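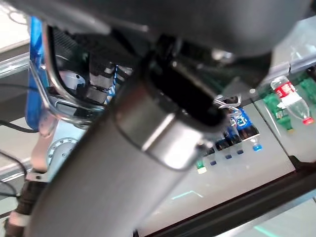 Maj-Britt Lindqvist meinte schon bei der ersten Besprechung, man solle die Flaschen nach Farbe ordnen und die Marken erst danach beachten, denn im Laden suche man zuerst nach Grün oder Rot und lese das Etikett später. Wir haben den Vorschlag in die Planung aufgenommen und als zweite Variante untersucht.

Projektbericht: Einräumen und Ordnen eines Getränkeregals im Übungsladen Perum
Verfasst von Elsa Sandberg, Yeshi Tilahun und Bendik Midtbø
Abgabe: 25. August 2021

1. Aufgabe
Der Übungsladen Perum gehört zum Lehrbereich Warenkunde und wird im Kurs für Sortiment und Regalpflege genutzt. Unsere Gruppe bekam das Getränkeregal zugeteilt. Es sollte ein Ablauf festgelegt werden, nach dem kleine Kunststoffflaschen vorsortiert, im Korb zum Regal gebracht und dort eingeräumt werden. Der Ablauf sollte so beschrieben sein, dass die nächste Gruppe ihn im Januar ohne Einweisung übernehmen kann. Betreut wurde die Arbeit von Agnes Haugland.

Glasflaschen und Dosen waren nicht Teil der Aufgabe. Auch die Preisauszeichnung blieb außen vor. Sie wird im Kurs Siltero behandelt, und wir haben nur darauf geachtet, dass die Preisschiene frei bleibt.

2. Vorsortieren am Tisch
Die Ware kommt gemischt auf den Tisch. In der ersten Variante wurde nach Getränkeart sortiert, also Wasser, Limonade, Cola. In der zweiten Variante galt zuerst die Farbe der Flasche und dann die Farbe des Etiketts. Klare Flaschen bilden dabei eine eigene Gruppe, in der die Farbe des Verschlusses entscheidet.

Die Sortierung nach Getränkeart dauerte in unseren Durchgängen länger. Der Grund lag bei den klaren Flaschen, deren Etiketten man einzeln lesen musste. Bei den grünen Flaschen gab es zwischen den Varianten kaum einen Unterschied. Stehende Flaschen ließen sich schneller zuordnen als liegende, doch auf dem glatten Tisch fielen die leichten schon bei kleinen Stößen um. Wir haben deshalb festgelegt, dass liegende Flaschen nicht extra aufgestellt werden müssen, solange sie bei ihrer Gruppe bleiben.

3. Transport im Korb
Für den Weg zum Regal dient ein Einkaufskorb. In einen Korb kommen bis zu elf kleine Flaschen. Mehr passen zwar hinein, dann liegen sie aber übereinander und man muss beim Einräumen wieder suchen. Der Korb wird direkt vor dem Regal auf den Boden gestellt. Der Drahtbügel soll zur Seite geklappt sein, sonst bleibt man beim Herausnehmen mit dem Flaschenhals daran hängen.
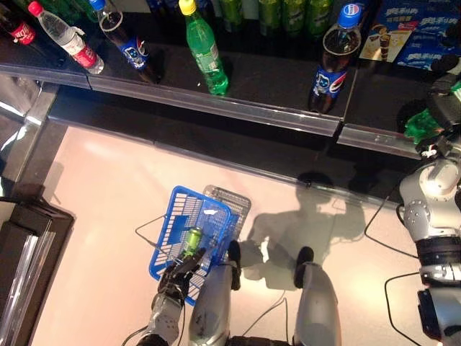
Abb. 2: Blauer Einkaufskorb mit kleiner grüner Flasche vor dem Getränkeregal

Das Regal ist dunkel und spiegelt. Helle Verschlüsse sieht man davor gut, dunkle Flaschen mit blauem Etikett deutlich schlechter. Wir haben die dunklen Flaschen daher nach vorn an die Kante gesetzt. Bendik hätte lieber einen hellen Einleger für den Regalboden ausprobiert, dafür fehlte am Ende die Zeit.

4. Liegende Flaschen und Etiketten
Beim Einräumen soll das Etikett nach vorn zeigen. Das klingt einfach, kostete aber in den ersten Durchgängen die meiste Zeit. Liegt eine Flasche auf der Seite, rollt sie oft so, dass die Rückseite mit dem kleinen Text oben liegt. Nach dem Aufstellen muss sie dann noch gedreht werden. In der Ablaufbeschreibung steht das Drehen jetzt als eigener Schritt.
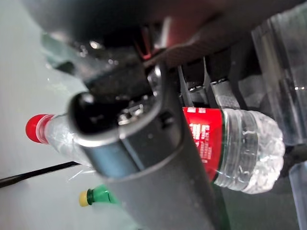

Was passiert mit Flaschen, deren Etikett sich gelöst hat?
Sie werden am Tisch zurückgelegt und nach dem Durchgang in die Liste Patwary eingetragen, ins Regal kommen sie erst mit neuem Etikett.

5. Greifen und Abstellen
Leichte Kunststoffflaschen geben nach, wenn man sie in der Mitte zu fest drückt. Am Hals gefasst pendeln sie dafür leicht und stoßen gegen die Nachbarflasche. Für kleine Flaschen schreiben wir den Griff nahe der Mitte vor, mit wenig Druck. Im Regal wird von hinten nach vorn und von links nach rechts aufgefüllt, sechs Flaschen je Reihe. Zwischen zwei Sorten bleibt eine Lücke von drei Fingern Breite.
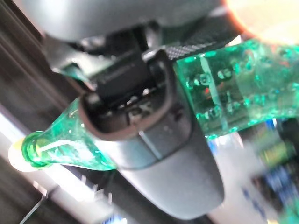 Abb. 4: Grüne Kunststoffflasche mit hellem Verschluss, nahe der Mitte gehalten

6. Ergebnis
Übernommen wurde die Sortierung nach Farbe. Für Sorten mit gleicher Flaschen- und Etikettfarbe gilt zusätzlich die Getränkeart. Frau Haugland hat angemerkt, dass die Regel bei einem größeren Sortiment überprüft werden muss. Das sehen wir auch so.

Offen ist noch, wie nachgefüllt wird, wenn eine Reihe nur halb leer ist. Yeshi hat dazu einen Entwurf geschrieben, er liegt im Ordner Pritau bei den Ablaufblättern.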